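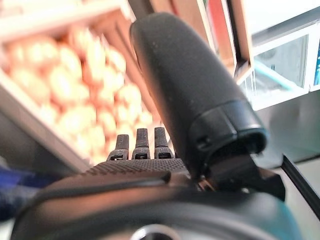 The hand from the wrist camera. The large finger has pale dust on it again.

In December I took over the care of the gripper on our small sorting cell, and I want to write down how I do it, before I forget the details. Keith Tindall, who had this job before me, left me one page of notes and a box of screws.

The big finger has a skin like rubber, and dust likes it very much. I wipe it with a cloth and a little warm water at the end of every shift. In my first week I used alcohol, and the skin became dull and too slippery. Keith's page says "no alcohol" on the back side, which I had not turned over.

The palm needs more patience. It has a fine diamond pattern, and dirt sits down in the lines where the cloth does not reach. I use a soft toothbrush and go along the pattern in both directions. After that I brush between the three small prongs and into the slots near their base. One evening I found a piece of dried peel there, very thin, and it explained why one prong had been slow for two days.

Every 3,000 cycles I stop the cell and take off the collar at the base of the finger. For this you must remove the bracket first. I tried to do it the other way and lost 56 minutes. The new collars come from Modix and they fit well, but the first one should be turned by hand until the notch is on the correct side.

The last thing is the zero position. Our controller shows a number when the hand is fully open, and for our hand it should be 166. Yesterday it was 8 too low, so tomorrow morning I will look at the cable.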